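Section 4: Setting Up the Work Table

The Drelletti folding table ships flat with its legs locked in. Set it up on a hard, level floor before you put anything on it. Two people should do the lifting. One person can do the rest.

Before you start

Clear a space on all sides wide enough to walk through. Keep the plastic corner guards on until step 5. If you bought the Hurinby leg extensions, fit them now and follow the sheet that came in their bag.

Opening the legs

1. Lay the table face down on a blanket or on its own carton.
2. Pull one pair of legs up until the brace clicks. Slide the locking ring down over the joint.
3. Do the same at the other end.
4. Turn the table onto its long side, then lift it upright together. Do not drag it on two legs -- the feet will bend.
5. Take off the corner guards and keep them for storage.

CAUTION: Keep fingers away from the brace while it closes. Never stand or sit on the table.

Leveling

6. Press down on each corner in turn. If one rocks, turn that foot counterclockwise until it touches the floor.
7. Tighten the lock nut by hand. A wrench can strip the thread.

Note: Check the feet again after the first 4 days of use. New pads settle a little.

Loading

8. Put heavy items over a pair of legs, not in the middle of the span. The top is rated for 200 pounds spread evenly.
9. Leave a clear strip along the front for working.
10. Run power cords off the back edge and clip them to the leg. Cords hanging at the front get caught by knees and chairs.

CAUTION: Do not put hot pans directly on the top. Heat marks are not covered by the warranty.

Cleaning

Wipe with a soft damp cloth and dish soap, then dry. Do not use bleach or scouring powder. For ink, try rubbing alcohol on a small spot first. The part number for replacement foot pads is 562, and they are sold in sets.

Section revised 05/02/2021 by Coralie Waaka. To fold the table for storage, go to Section 5.

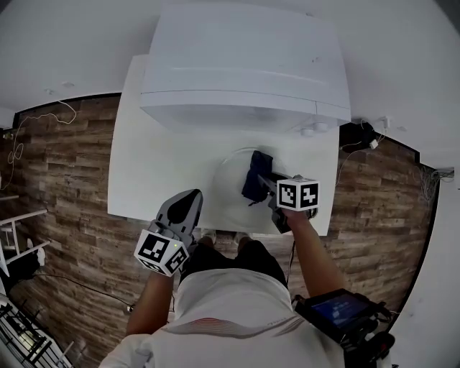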